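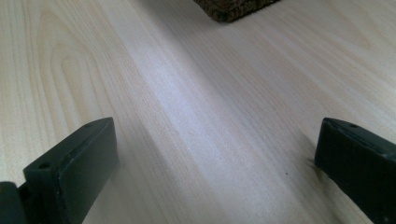 Speaker notes: "Which gripper should we buy?"
1 August
By the Fombridge bench team

Start without the title slide. Ask who in the room has bought a gripper from a video. Wait for hands. Mine goes up too.

What we were asked: pick between the Harent hand-held and the Trevaskis hand-held before the Stornedgate order goes in. Both have two fingers and a camera looking down past them. Both sales sheets say they will handle "everyday objects." I have asked both firms which objects those are and I am still waiting.

Say early that I don't have a winner. People relax, or they leave, and either is fine.

The fingers. Flat, dark, matte, with small round holes along the top edge. I assume they're for screws. Flat faces are fine for boxes and blocks. They are less fine for anything round, and most of a kitchen is round. Harent will sell you a curved set. I'd like to see the test numbers before paying for them, and there are no test numbers.

The rough brown object. Leave time here, someone always asks. Coarse surface, slightly frayed lower edge, little fibers sticking out. We like rough things because they grip well, and that is the problem with them. A good score on a rough object tells you about the object. If a vendor demo uses only sponges and soft toys, ask for a glass jar.

Glare. Point at the pale bluish streak running down the wood between the fingers. The grain gets washed out inside it. Our people stopped seeing this sort of thing after a day at the bench. A camera doesn't stop. Every demo reel I've been sent was shot on a gray mat, and Stornedgate has shiny tables. Ask the room what theirs are like.

Also the bottom of the view. The fingers take up both lower corners, so you are giving away pixels before you pick anything up. Trevaskis says a wider lens fixes it. A wider lens gives you more table and more finger. Maybe worth it, maybe not. We haven't run it long enough to say.

Numbers slide. Keep it short. 2,000 grasps for each unit, done in March. 19 objects. 3 operators. The gap between the two was smaller than the gap between our best and worst operator, so I don't trust the ranking and I'd ask you not to quote it. Don't let anyone photograph this slide and walk out with half of it.

Controllers, if there's time. Both units log finger width. The two clocks drift from the camera's. Skip the plot if we're running late.

What I'd do with the money: buy 2 of the cheaper one, spend the rest on lights and table covers, run the same objects again with new operators.

Questions. Likely one: "Won't the learning software sort out the glare?" Answer: show me on your table. Then take the next hand.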